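Mandonlow nodules, prep question

mandy_rocks
Hi all! I brought home a lovely heavy nodule from the beach at Mandonlow in April, and there's a bit of ammonite keel peeking out of one side — my first real find, so I'm a little scared of it. My scribe is a secondhand Grindimport that runs at 60 psi. Should I just dive in, or practice on scraps first?

Vitalii Koval
Welcome, and congratulations! Please do practice first. I lost the inner whorls on my first two because I was too excited to wait, and I still feel bad about them every time I open that drawer.

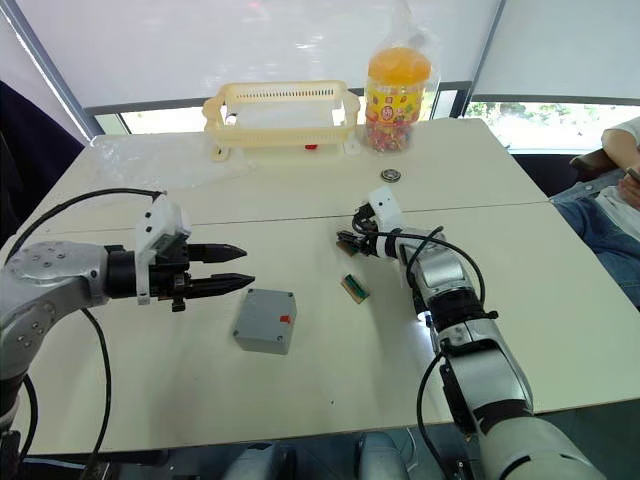
Which end of the nodule should I start from?
Start at the keel you can already see and follow it around, leaving the center for last.

oldshoreline
I'd disagree with Vitalii a bit there. On the Mandonlow ones I like to take the bulk off the back first, so there's less weight to wrestle with later. My last one took 51 hours, and I was glad of every ounce gone.

Vitalii Koval
Fair enough, but with the back thinned out I've had them crack straight through. I'd want that support for a beginner.

Sieglinde Frerichs
You're both right, depending on the bed it came from, dear people. The gray ones split if you look at them sideways. Mandy, work in spells of around 15 minutes, then put it down and have some tea, and keep your glue handy.

mandy_rocks
Thank you all so much! Scraps first, then the keel. I'll post again once I've reached the first ribs.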